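From: Dalia Eglītis
To: Prollitz Ward members list
Date: November 18, 2021
Subject: Re: Candidate forum and the petition sheets

Dear all,

I answer to two points from the message of the ward office and then I add my own.

> The forum for the council seat will be in the Pondach Street library,
> in the large room on the ground floor. Both the Escobar and the
> Wornerov campaigns have confirmed. Each candidate has four minutes
> to open. Questions from the public must be handed in on paper before
> the start, and the moderator will choose from them.

I would like that we ask the moderator to read the questions in the order they were handed in. Last March we had the same system with choosing, and 17 questions were left on the table at the end. Most of them were about the bus line and the rents, and people from the north side of the ward went home with the feeling that they were avoided. I do not say it was done on purpose. But if the order is fixed, there is no reason for such a feeling.

Also, four minutes is fine for me, but please let one person keep the time for both candidates. In March we had two people with two different phones.

> Petition sheets for the smaller parties should be returned to the
> office by the end of next week. We have 227 signatures checked so far
> and need 476 for the ballot line.

I have three full sheets at home and one half full, and these are not in your number yet. I will bring them myself. Please check again that every signer has written the street address and not only a post box. The county clerk refused such lines before, and it is a pity to lose them when the person lives two houses from the office and could be asked again.

One more thing about the petition. Some of you asked me if a person can sign for our line and still vote for Wornerov or for Escobar. Yes, of course. The signature only helps the party to appear on the ballot, it is no promise of a vote. I think we should say this at the door in the first sentence — many people close the door before we come to it.

My own points, for the next members meeting:

1. Who opens the office on the evenings when we call voters. I can take two evenings in a month, but I don't have a key.

2. The kitchen corner in the office. It would be good to agree on one list for coffee, cups and paper towels, so that the same two people do not always pay. 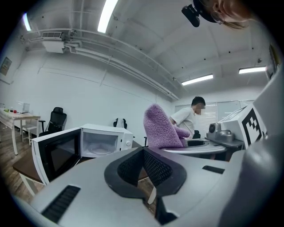 3. Translation of the leaflet. The Spanish text is ready, the Russian one needs a second reader. If you know someone with patience for small print, please write to me directly and not to the whole list.

With kind regards,
Dalia Eglītis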